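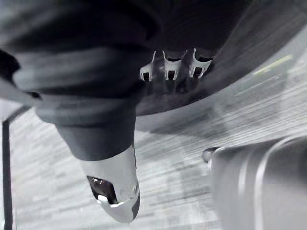 # Chapter 2: Who Does the Boring Bits Now?

I started at Heinonen as a records clerk, and for my first few years I could have told you what I'd be doing at any hour of any day. Post in, post sorted, forms checked, forms filed. I moaned about it all the time (ask my mum!) and then one September the company bought a system called Cokano to do most of it, and I found out I was rather attached to those forms.

So that's where I want to begin this chapter -- with a job that got smaller and then got bigger again in a different shape. The books I had as a student went straight to the machines, how fast they were, what they cost, how many pages they could read. We'll get to all that. First I'd like you to think about a desk you know well, your own or somebody else's, and the little jobs that get done at it between nine and five.

At our office there were 14 of us and we handled 700 forms on a normal day. Once Cokano was running, it read the easy ones and passed the awkward ones to us. Sounds lovely, doesn't it? But the easy ones had been our rest! You could chat over an easy form. Now every single thing that landed on my desk was a puzzle, and by mid-afternoon my head was porridge.

Botond Szénási, who sat opposite me, saw it before I did. He asked our manager for shorter stints with the awkward pile and more time on the phones, and he got both, though it took nine weeks of asking.

Keep his request in mind as you read. We'll come back to it in the Rarkatport case, where the staff were brought in before the machines were chosen, and again with Endness, where they weren't.

**Before you read on:** pick one task you do every week and write down who you talk to while you're doing it.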